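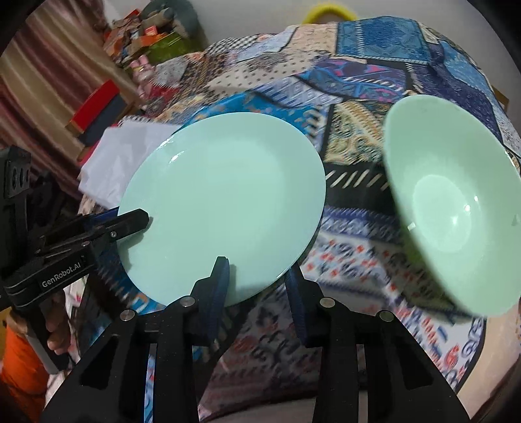 Plate held between two hand grippers over the patchwork cloth, green bowl to the right.

Notebook, table clearing. January, entry started 14:10.

Continuing the question from the Pravdale visit: which kitchen and dining chores could a two-armed machine be left alone with now, and which are still a demonstration. Laundry folding went in the last entry. Crockery from here on.

Task as written on the sheet: lift plate, pass or re-grip with second jaw, set down in a new place, then the same with the bowl. Hand-held grippers, human arms, so reach and force judgement come free. What gets recorded is the grip and the path. Anything that is hard with these on will be harder on the Andari arm.

Notes on the plate.

Glossy surface and a broad rim that rises gently. The jaws want two parallel faces and the rim does not give them any. One finger over the face and the other at or under the edge is the usual answer. It needs the lower finger to get beneath the rim, and on a soft cloth the lower finger pushes fabric along in front of it. On a bare worktop the same move is easy. We should stop quoting worktop results for tables with cloths on.

Ribbed pads are better than the flat ones we had on the Drestitz jaws. Flat pads let a glazed plate rotate about the contact line as soon as the weight is off centre. Two grippers on one plate cures rotation but brings in a second problem: if the wrists disagree by a few millimetres the plate takes the load. A person feels that and gives way. The arm will not unless compliance is turned on, and with compliance on it droops.

Notes on the bowl.

Wall grip, one finger inside and one out. Fine when the bowl is upright. When it is tilted the inner finger has to follow the slope, and the bright reflections inside are exactly where the depth estimate goes wrong. Same fault as the steel pans at Akl. Suggest fusing over several views before committing to the approach.

Notes on the cloth.

Busy pattern, many patches, strong borders. Segmentation trained on plain tables picks up patch borders as object edges. A pale plate on it ought to be separable on shine alone, but I would not rely on that under diffuse light. Keep the patterned cloth in the set. Homes have them.

Bench figures for comparison, Andari arm, plain worktop, empty plates only: 928 lifts attempted, 21 drops, 9 of those at the hand-over between jaws. The rest were at set-down, mostly release before the foot of the plate was down. No equivalent figure for cloth yet and I do not want one guessed.

Position as of today. Stacking clean, dry, matching plates on a hard surface: usable with someone in the next room. Clearing a mixed table with a cloth on it: no. Scraping and rinsing: not attempted. A person clears a table for four faster than the arm finishes its first plan, and speed is the lesser issue. A chipped rim every few days would be enough for any household to switch it off.

To do:
Measure pad wear at 2000 cycles, ribbed set only.
Repeat plate lift with cloth clipped and unclipped.
Try under-rim entry at a shallower angle.
Log set-down force separately from grip force.
Ask Drestitz for the narrower fingertip drawing.

16:40. Cloth clips found, wrong size for the table edge. Unclipped runs first, then.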